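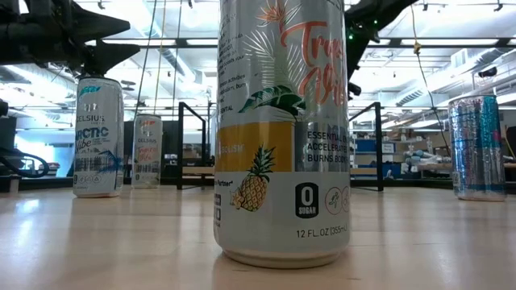
A reader in Berkside wants to know why every picnic she packs in a rental kitchen ends up as warm cheese and one wet napkin, and whether we have a system. We have the remains of one. It has been through five summers of cabins and cottages, and it assumes you're staying somewhere with a small fridge, a drawer of dull knives and a family that wants to leave by nine.

## The night before

Freeze your drinks, or some of them. Plastic water bottles, three-quarters full, caps loose until they're solid. They do the work of ice packs and you get to drink them later. Keep cans and glass out of the freezer unless you enjoy scraping one.

Rental freezers are often the size of a shoebox and already contain somebody's peas. Move the peas. Put them back when you check out, as the next family will want something to move.

Make anything with mayonnaise the night before and get it properly cold. A cooler keeps cold food cold. It has no talent for cooling down a potato salad you finished at 8:40.

Boil eggs now too, and write "boiled" on them in pencil. We skipped this once at the Cuevas place and made a very poor omelet discovery in reverse.

## Packing the cooler

- Chill the cooler itself. A tray of ice in it overnight is plenty.
- Heavy and frozen at the bottom, sandwiches on top, fruit wherever it fits.
- Drinks go in a separate bag if you can spare one. Children open a drinks bag every six minutes.
- Fill the gaps with a dish towel. You'll need the towel by noon anyway.
- Leave the knife in the kitchen and slice everything before you go.

Bread travels better whole than as sandwiches on anything over a two-hour drive. Tomatoes ride alone, in their own box, like the celebrities they are.

## The counter problem

Most vacation kitchens give you one usable surface, and by the second morning it's under maps, sunscreen and leaflets for the Orncombe steam railway. Clear it before bed. Lunch for five takes ten minutes on a bare table and forty on a full one.

If the table is wood and belongs to someone else, put a board down. Do it even for sandwiches. Beet juice, turmeric and cheap red popsicles will all find the grain, and so will the marker you used to label the bags. A hot pan goes on the stove, on a trivet or on a folded towel, in that order of preference.
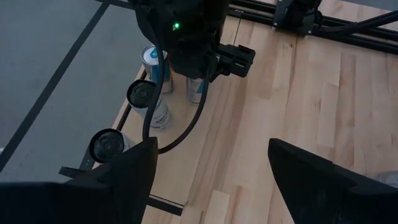 *Tabletop of joined wood strips, in several shades.*

For wiping down, a damp cloth and one drop of dish soap, along the grain, then a dry cloth. Skip the scrubby side of the sponge. We have also stopped using vinegar on other people's furniture, after a long email from other people.

## In the car

Put the cooler on the back seat if there's room. Trunks get hot. Ours reached a temperature on the Plollmont road that did something permanent to a bag of gummy bears, and we never saw the individual bears again.

Keep these up front, where you can reach them while parked:

1. A roll of paper towels
2. Two grocery bags for trash, one inside the other
3. A sealed box of something dry and dull, such as crackers
4. Change for the parking lot

The Plollmont lookout sits at 1270 feet and has a fine view, three picnic tables and no trash cans at all. The farm park at Berkside has trash cans everywhere and wasps in all of them. Eat before you go in, or at the far end by the goats, who have their own views about lunch.

For the Orncombe railway, buy tickets first and eat in line. The cafe there does a decent grilled cheese if it rains – and in March it will.

## Coming home

Empty the cooler the same evening. Everyone knows this, and everyone has opened one the following weekend. Wash it with warm water and baking soda, rinse, and leave it lid-up overnight, somewhere you won't trip on it.

Leftover sandwiches that stayed cold can go in the fridge. Leftover sandwiches that spent the afternoon on a rock can go in the trash, whatever your father-in-law says about the old days.

Swimsuits are a separate matter. They aren't food, but somebody will put them in the cooler, and you should check under the towel.

*Last updated September 2022. The Cuevas picnic area is closed for resurfacing, so try the riverside tables on the north bank instead. Bring the bug spray.*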